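Mansour Street Community Kitchen is looking for two part-time bakers to start in March, and if you have been hoping for early hours, good company and all the bread you can carry home, we would love to hear from you.

We began 22 years ago as a soup supper in a borrowed church basement, and we have grown a good deal since then (almost 4000 loaves went out the door last year, plus more dinner rolls than anyone cared to write down). Rima Zoubi, who started the bread side of things with one secondhand mixer and her grandmother's flatbread recipe, is cutting back her hours in the spring, and she would dearly like to spend a few weeks baking next to whoever comes in after her.

## What you'd be doing

- Mixing, shaping and baking the morning bread: a white sandwich loaf, a seeded brown loaf and the flatbread, which people will ask you about at the grocery store once they know you make it
- Keeping the flour bins and the walk-in tidy, and telling Rasha Atallah when we're getting low on anything
- Packing orders for the Arkow Senior Center and the two schools on our route
- Showing newer helpers how to handle dough without being afraid of it

Shifts start at 4:30 in the morning and finish by 10. You would work four mornings a week, and we do try hard to give everybody the ones they ask for. 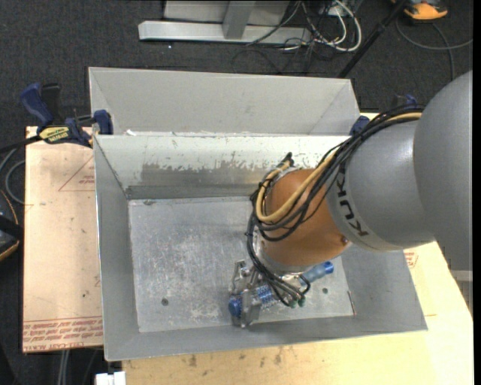
## Who we're hoping to meet

You don't need a culinary certificate. Some of our best bakers learned at home, and one came to us from a pizza place and had never made a sandwich loaf in her life. We do need you to be on time, comfortable lifting a fifty-pound sack of flour, and kind to people before sunrise (coffee is provided!). Spanish or Arabic would be a real help at the pickup window.

## Pay and how to apply

Pay is $19.50 an hour, with paid sick time and a hot lunch if you'd like to stay for it. Write Rasha a short letter telling her what you like to bake and which mornings suit you, and drop it off at the kitchen's front desk. A résumé is fine too, but the letter is the part we read first.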